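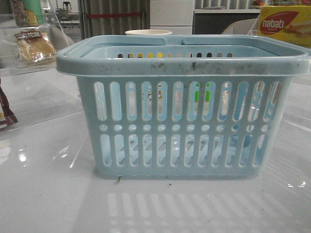

Dzifa Owusu
30 November 2019
Thread on shopping baskets. I look after fixtures for a small group of convenience shops and the hand basket is the item I get asked about least and replace most. Notes follow, in no useful order.

Dzifa Owusu
Terms first. Rim, walls, base, handles. The rim is the thick rolled edge at the top. It carries the load, and it takes most of the abuse. When a basket fails on me it is usually within a hand's width of where a handle meets the rim.

Dzifa Owusu
Two plastic handles folding flat along the top is the pattern I prefer. A single wire bail is cheaper and lets the basket swing. With two handles the customer brings both together in one hand and the load hangs level, more or less, until someone puts four pints of milk at one end.

Dzifa Owusu
Handles must be down before nesting. One handle left up in the stack and every basket above it sits at an angle. I have this on a laminated card at the Harnotstead shop and it is ignored there as thoroughly as anywhere else.

Dzifa Owusu
The grey-black marks on the front rim of the light blue ones are what generates complaints. Pale plastic shows scuffing along the middle of the rim first, then outwards. Dark green or navy would hide it. Hiding it is a mixed blessing, as you then stop cleaning them.

Dzifa Owusu
Scuff and dirt are separate problems. Dirt comes off with warm water and washing-up liquid. Scuff is either material transferred on to the plastic, which will shift with a melamine sponge and patience, or the surface itself roughened, which will not shift at all.

Dzifa Owusu
Test: wipe a short length of rim with a damp white cloth. Cloth goes grey, it's dirt. Cloth stays white, try the melamine sponge dry, ten strokes. No change after that, leave it alone. Further rubbing only makes a matt patch that picks up the next mark faster.

Dzifa Owusu
Do not use solvent. A previous manager at the Sullero Road branch had a tin of something from his garage and we lost a whole stack to a sticky bloom that never cured. They went in the skip.

Dzifa Owusu
Slots. Tall rounded slots in two rows with a line of small round holes between them is a sensible wall. The solid band between the rows keeps it stiff, and the rounded ends matter more than the slots do. A square corner in moulded plastic is where a crack begins.

Dzifa Owusu
Slots also let staff see whether a basket is empty from the side, without leaning over it. This has recovered any number of single lemons.

Dzifa Owusu
The drawback is cleaning. Every slot has an inside edge and a flat cloth misses all of them. Bottle brush, the narrow sort, worked from the inside outwards. Then rinse from the outside in. Then stand upside down on a rack, never on a towel, or the rim sits in its own water.

Dzifa Owusu
Timing, for anyone who budgets labour. One person with a sink, a brush and a rack does 32 baskets in a morning, properly. With a pressure washer in the yard it is quicker and the result is worse, as the spray goes straight through the slots and cleans the wall behind.

Dzifa Owusu
Counters. If you set baskets down on a gloss white surface, you will see everything. Every crumb and fleck shows, and the slots reflect in it as a set of pale stripes, which makes it harder to judge whether the top is clean. Wipe it, then look along it at a low angle.

Dzifa Owusu
I would specify a satin finish next time. I said so last time as well. Gloss looks better on the drawing and the drawing is what gets approved.

Dzifa Owusu
Related: clear acrylic shelves next to the counter. Good for wrapped bakery, because light gets at the product from all sides and a brown label stays readable. Bad next to baskets. A basket rim swung into an acrylic edge will chip it, and acrylic scratches if you so much as dust it dry.

Dzifa Owusu
Leave a hand's width between basket and shelf. Snack packets hung or leaned at the end of the shelf get knocked off otherwise, and end up in the basket of someone who did not want them.

Dzifa Owusu
Suppliers, since two people have asked. We buy from Grotovance and have done for years. Adjei quoted lower but their handles stop short of flat when folded, and in a tall stack that adds up to several inches. Measure a stack of ten before you order. Never measure one.

Dzifa Owusu
Stock figures, for scale. 1207 baskets across the group at the last count. We write off 100 a year. Most are cracked at the handle, some are beyond cleaning, and an unknown number are holding somebody's pegs.

Dzifa Owusu
Retirement criteria, as written on my sheet: any crack touching the rim; a handle that comes off its pivot under a firm tug; a base that rocks on a flat top. Scuffing is not on the list. A marked basket with a sound rim goes back in the stack.

Dzifa Owusu
Someone will ask about recycling. Look for the resin code moulded into the underside and ask your waste contractor whether they take that one in rigid form - ours does, provided any metal is out of it first. Labels off too.

Dzifa Owusu
Next full count is in January. I'll post the crack tally by shop if the managers return their sheets. Last year 2 of them did.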